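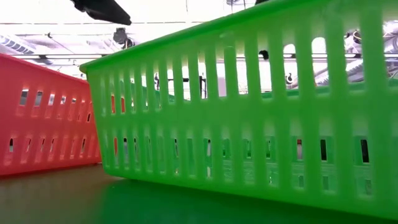

Side cam, bench 2, green basket nearest the lens with the red one next to it.

Support › Cameras › Mounting and Views › Ticket 657

Status: open, waiting on us

Hi again! So I'm still comparing the two side cameras for the Trukville cell, the Novik and the Vurska, and I've got the same complaint with both. From down low the green basket eats most of the view. I get a nice clean look at the rolled rim and the slots in the wall, but the stuff I care about (where the fingers meet the far rim) is hidden behind plastic. And the ceiling comes out so white that half the detail up there is gone.

What I've tried so far:

Swapped the cables. No change, didn't really expect one.

Locked the exposure on the Novik at 2,000. Ceiling got better, but then the lower slots went too dark to use — so I put it back on auto.

Restarted the Rosenthal controller and loaded the May settings. It took them fine, except the side view now shows up in the list as camera 161 and I have no idea where that number comes from. Is that a default?

The other thing is the shiny tabletop. There's a big green reflection under the basket, and the edge finder on the Vurska keeps grabbing that instead of the real bottom edge. The Novik does it too, just less often. Would a matte mat help, or is there a setting I've missed?

Update, Wed 27 December: raised the Vurska mount two notches and the far rim is finally in view (yay). Edge finder still likes the reflection. I'm leaving the Novik where it is until I hear back about the mat.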